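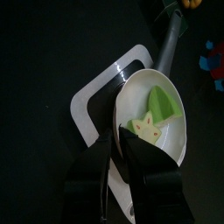 Home News Reviews Phones Audio Deals
Search this site Go

Hekesix Clokenov review: a plain phone with a good battery
By Aitana Villalobos
May

The Clokenov is the cheapest phone Hekesix currently sells, at $300 unlocked. It replaces the Millell, which sold at the same price and was mostly let down by a slow modem and a charging port that worked loose. Both have been changed. The screen and the main camera have not, and buyers coming from the Millell should know that before reading further.

The body is plastic with a flat back and a metal band around the sides. It does not creak when twisted. The power button sits slightly too high for one-handed use, and the volume keys are directly above it, so reaching for volume means shifting the grip. The fingerprint reader is built into the power button. It is quick with dry fingers and unreliable with damp ones. Face unlock is offered as well, but it can't be used to approve payments.

Screen

The panel is bright enough for reading outdoors in shade. In direct sun the automatic brightness climbs to its limit, holds it briefly, and then steps down as the phone warms up. Color in the default mode is too saturated; the Natural setting corrects most of that and is the one I used. Scrolling is smooth in the system menus and less so in long web pages, where the refresh rate drops and takes a moment to recover. There is a visible gray tint at very low brightness, strongest along the bottom edge.

Speed

Everyday apps open without a noticeable wait. Switching between the camera and a messaging app was the weak point - the camera was often dropped from memory and had to start again. Games with a frame rate setting should be left on medium. On high, the back of the phone gets uncomfortable near the camera bump, and the frame rate becomes uneven.

The new modem is the main reason to prefer this model to the Millell. Calls held in a parking garage where the older phone dropped them, and it came back onto the network quickly after airplane mode was turned off.

Battery and charging

With mixed use on Wi-Fi and mobile data, the battery lasted some 14 hours of an ordinary day before asking for a charger. Standby drain overnight was small. The battery menu includes a charge limit, fixed at 85 percent. I would have liked a slider. The limit also turns itself off after a system update, with no notice, so it is worth checking.

No charger is included. The phone accepted ordinary USB-C chargers from other makers, though the fast charging label only appeared with the Hekesix brick, sold separately. Wireless charging is absent.

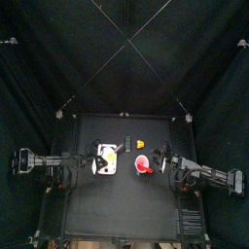 Four small objects on a flat black work surface.

Camera

Daylight pictures from the main camera are sharp in the middle and soft in the corners. Skin looks slightly pink. Indoors, the software smooths out fine texture, and moving subjects blur. Night mode helps with still subjects and should be left off for anything else. The wide camera is usable in good light only. Video is steady when walking, but the microphone picks up a lot of wind, and the filter meant to reduce it makes voices sound hollow.

Software

Hekesix promises 3 years of system updates. The Wu, its closest competitor on price, has a cleaner home screen and fewer preloaded apps, but a worse speaker and a dimmer display. On the Clokenov most of the extra apps can be removed. The Hekesix store cannot; it can only be disabled, and its notifications have to be switched off separately under Special access.

Verdict

The Clokenov does calls, maps, messages and a full day on battery without trouble. The camera is average for the price and memory management needs work. Millell owners with a sound charging port can wait for the next one. For anyone else with this budget, I'd take it over the Wu for the display and the speaker.

For: battery life, modem, bright screen
Against: aggressive app closing, no wireless charging, button placement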